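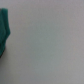
A teal piece on the gray, seen from the gripper's side.

Kuvetti is looking for people to help us sort, fold and teach

We are a textile sorting and repair shop with 49 people on the floor, and for most of our history every shirt, towel and blanket that came in was picked up, turned over and put down again by a person. In February we started running two robot arms, which we call the Fokora cells, on the plainest part of that work: picking single pieces off a flat surface and passing them along. They are slow, they are stubborn about anything crumpled, and they have changed our days more than any of us expected, mostly for the better but with a few grumbles along the way that we are still working through.

So we are opening a new job, cell partner, and we have 18 places to fill across the early and late shifts.

What would you be doing? A good part of the shift is still handwork, because collars, zippers and anything with a stain need a person's eye. For the rest of it you would look after one of the cells. You would lay out pieces for it, step in when it misses a grab, and mark on a tablet what went wrong (a corner folded under, two pieces stuck together, that kind of thing). Each cell handles about 790 pieces on a good shift, and the marks you make are what our small tech group reads the next morning over coffee.

You don't need to know anything about robots! Several of our best people came from laundries, kitchens and school cafeterias. We do ask that you can stand for part of the shift, that you're comfortable speaking up when a thing seems wrong, and that you have some patience. English or Spanish is fine on the floor.

We know what many of you will be wondering, so let us say it plainly. No one here has lost a job to the cells, and the owners have put in writing that hours will not be cut on their account through the end of next year. What has changed is the lifting, which there is less of, and the looking at screens, which there is more of. Some folks love that and some miss the old rhythm, and you are welcome to ask them about it when you visit.

Pay for full-time partners is $3,314 a month, with paid training for the first four weeks, health coverage from day one and a hot lunch in the Dimitrov room upstairs.

To apply, send us a few lines about yourself and the work you've done, by May 30, 2019. A resume is nice but not required. Write to Smaranda Dumitrescu in the front office, or stop by and ask for Haris Zupan, who runs the late shift and will happily show you around.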